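Kenel (software)

Kenel is a task planner and motion controller for pairs of small robot arms sharing one table. It takes a goal such as a folded cloth or a laid place setting, breaks it into steps, and decides which arm does what. It is maintained by the Lerklow project and is best known for being slow and rarely wrong, in that order.

Overview

The planner treats the two arms as one machine with a single schedule. Early releases planned each arm separately and trusted them to stay out of each other's way, a policy dropped in version 3. Perception is handled by a separate module, Pruvham, which finds the corners of a cloth and passes them on as grasp points. Fabric has no fixed shape, and much of Pruvham's code is devoted to coping with this fact.

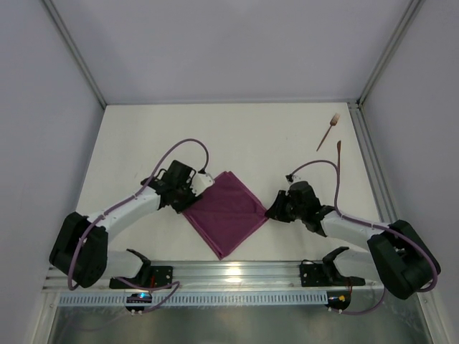 Two arms at opposite corners of a folded cloth, with a fork and knife farther back on the table.

Testing

The standard test set, Campbell, holds 127 tasks, most of them involving cloth or cutlery. A task counts as passed after 4 clean runs in a row. The September release raised the default waiting time between arms, which improved the scores and lengthened the test day.

Criticism

Users have complained about the settings file, which runs to almost 2247 lines and includes two separate options named "speed" - one of which does nothing. The manual recommends leaving both alone.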